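Gelwood Protective Kraft Paper, Heavy Grade
Supplied by Batham Paper and Packing, Metesthorpe
Item 351
Page revised 2022-09-28

Gelwood Heavy Grade is an unbleached brown paper sold on the roll for covering tables, benches and counters. It is suited to workrooms, schools, print shops and mailrooms.

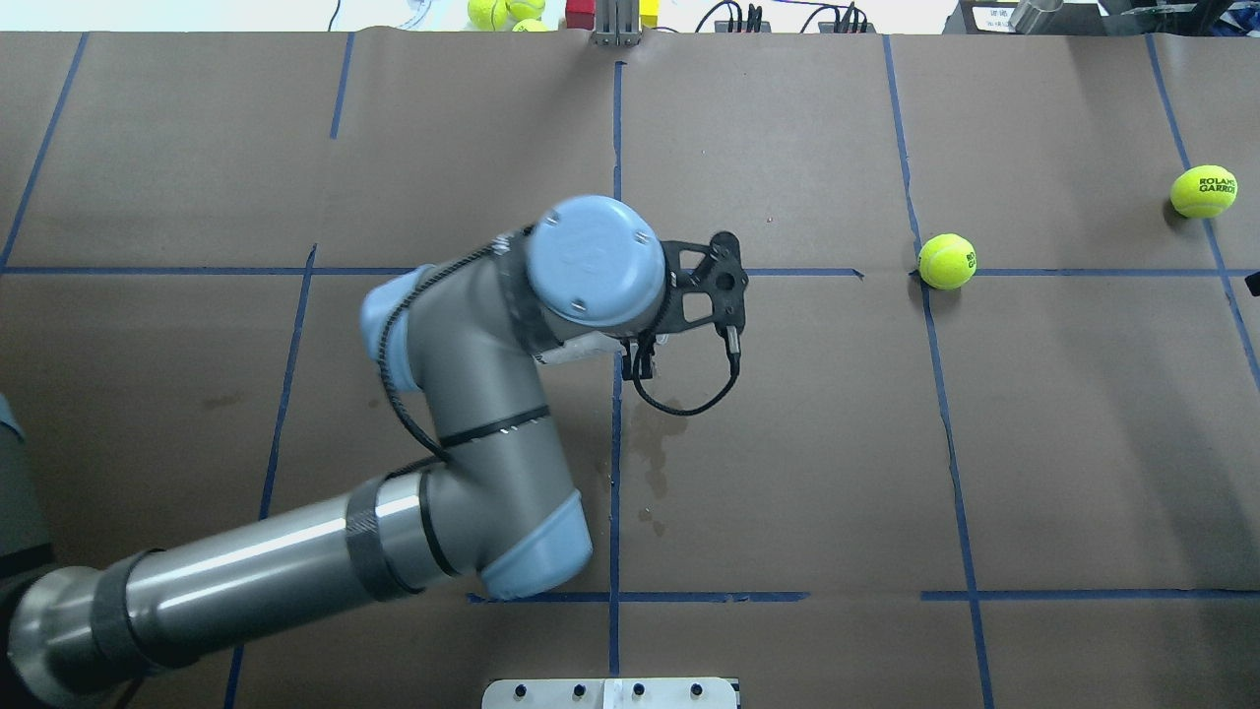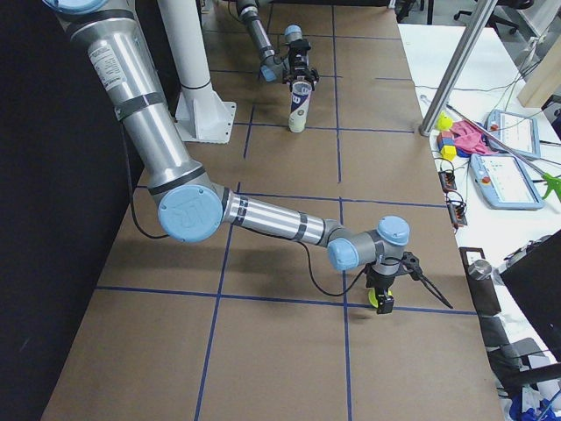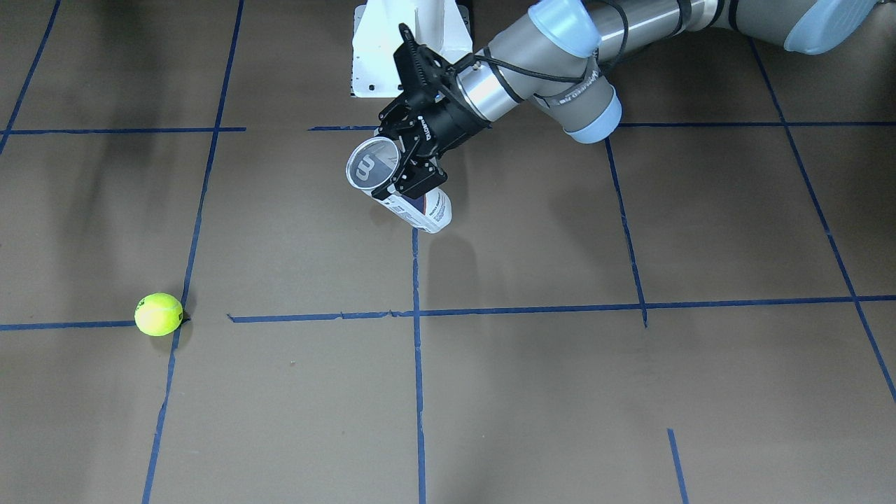
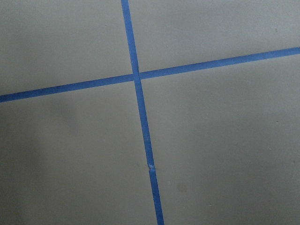 The paper is supplied in two finishes. The standard finish is uncoated on both sides and accepts pencil, marker and most water-based paints. The waxed finish resists light spills and is recommended for food preparation areas and for work with glue. Both finishes are wound on a rigid cardboard core and may be used with any Anozie bench dispenser fitted with the wide spindle.

Rolls are 27 inches wide. Wider tables may be covered with parallel lengths, overlapped by 3 inches and taped along the seam. Tape is not included. Low-tack painter's tape is advised where the sheet will be lifted and laid again.

Storage
Rolls should be stored upright in a dry room, away from direct sunlight. Paper moved from a cold warehouse should rest overnight in its wrapper before cutting. Opened rolls should be banded to prevent unwinding.

Ordering and delivery
Orders are accepted by the single roll or by the carton of 3. Cartons are delivered to a ground-floor entrance unless other terms have been agreed in writing. Trade customers who opened an account before August retain their existing discount.

Returns are accepted on unopened rolls in the original wrapper. Damage in transit must be reported to Hanna Zawadzka in Customer Accounts before the goods are put to use. Requests for samples and cut-to-length quotations should be addressed to Olumide Usman, Trade Sales.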